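Jilport Tile Pattern Set, data card

Summary

The set holds 336 repeat patterns taken from domestic wall and floor tiling, stored as vector outlines with a plain-text record for each. It is meant for people who work on pattern classification, surface restoration or print layout. It does not cover glaze chemistry, dating or market value.

Contents

patterns/ – one SVG file per pattern, drawn at a unit cell of 50 mm
records/ – one text record per pattern, same base name as the SVG
groups.csv – symmetry group and motif class for every pattern
CHANGES – edits since the first release

Sources

Outlines come from two trade catalogs, Birkov and Detby, and from rubbings made in the Valcárcel district. Catalog plates were scanned flat and traced by hand. Rubbings were traced twice by different people, and the two tracings were merged where they agreed to within the line width. Where they did not agree, the record carries the flag "disputed" and both versions are kept.

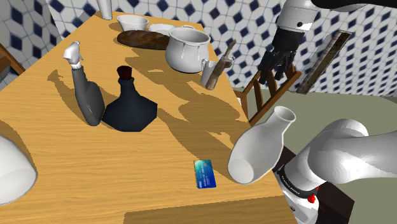
Motif class is assigned before color is considered. There are 44 classes, grouped by the simplest closed shape that repeats. A wall of white tile with small navy diamonds on a regular grid, as behind the wooden table, goes under "diamond, isolated", and it would stay there if the diamonds were green. Lattices whose diamonds share corners are a separate class. Color is held in its own field as a short list of common names, with the ground color first.

Known issues

Floor patterns are under-represented. Border tiles were left out of the first release and only 20 have been added so far. Rubbings lose fine relief, so thin lines in the Valcárcel records may be wider than on the tile. Grout width is not recorded for catalog entries.

Mirror-image pairs count as one pattern. Scripts that treat left and right forms as distinct need to generate the second form themselves.

Versioning

Updates are issued each June. Base names are never reused, and withdrawn patterns keep their record with the status set to "void".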